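Cleaning and storing small play pieces

Most sets of pretend fruit, foam blocks and dough balls are ruined by storage, and seldom by play. The method below takes a quarter of an hour and works on any table. Put down a pale sheet first, so that small pieces show up against it. A sheet printed with a grid is useful for keeping groups apart. Smooth it from the centre outwards, although slight ripples do no harm.

Glossy fruit goes first. Wipe it with a damp cloth and a drop of washing-up liquid, working round the stem.

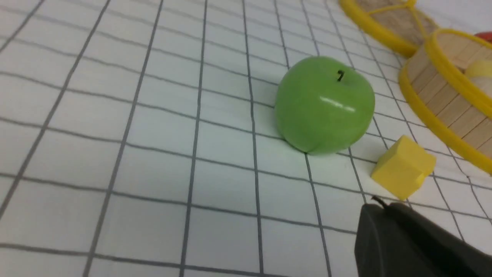

Dry it at once with a lint-free towel. Foam blocks should be dabbed, never wrung, and left until the core is dry – overnight if the room is cold. Keep anything that feels like modelling dough away from water altogether.

Slatted wooden baskets need a dry brush, worked along the slats. Lay the basket on its side and turn it as you go. Check that the bands at each end are tight. Wood glue will hold a lifted slat if clamped for 2 hours.
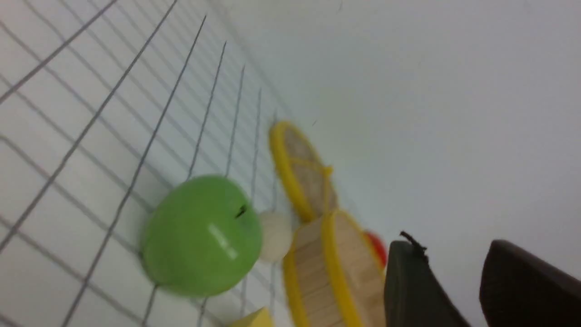
Lids are best stored flat. If they are left leaning for a season, thin wood can take a curve. Pack the basket with hard pieces at the bottom and foam on top. Soft balls go in a separate tin, as their colour may transfer to bare wood. Fine abrasive paper, 2000 grit, will remove a light stain from the inside floor.

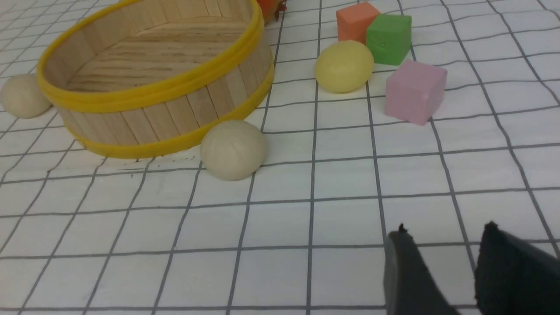

Nayeli Cisneros writes that 2000 grit clogged on her basket within a minute, and that a coarser sheet followed by a wipe of beeswax gave a better floor. She also keeps the dough tin in a cupboard away from the boiler.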